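Short Cables, Labeled Twice

Noémi Hegyi has wired small offices for 11 years, most of them for Oninstead, and she has strong views about patch cables. The main one is that people buy them too long.

"You go into a room where the computer is right next to the wall socket, and there's five meters of cable on the floor," she says. "Somebody vacuums over it for a year and then they call us."

Her rule is to measure the run first, add a hand's width at each end, and buy the next size up. She keeps stock in four lengths and one color per job. Blue is for desks. Gray goes in the cabinet, where she says it shows dust less.

Before a cable goes in, she looks at the ends. She wants the boot seated over the back of the plug and the little clip on the plug still springy. "If the clip is gone, the cable is gone. I don't tape them. I've pulled out plenty that other people taped."
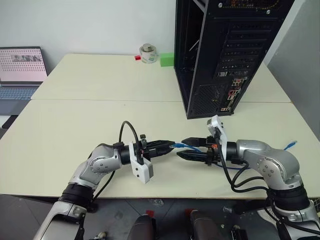 Fanni Bodnár would rather replace the plug than the whole cable, and told us that with a decent crimping tool it takes her three minutes. Hegyi doesn't argue with the time. She says a crimped end is fine inside a wall box, but at a desk, where it gets pulled and kicked, she wants a factory one.

They do agree on labels. Every cable gets the same number at both ends, a few inches back from the plug. On the Farneo job last February that meant 200 cables and a full evening with the label printer.

"I was there until nine," Hegyi says. "Then one of the switches had to move, and we had it back up in 20 minutes. Before labels, that was half a day."

For storage she coils each cable loosely, over and under, and closes it with a fabric strip. She won't use zip ties on anything that might be moved again. The spares hang on hooks by length, shortest nearest the door.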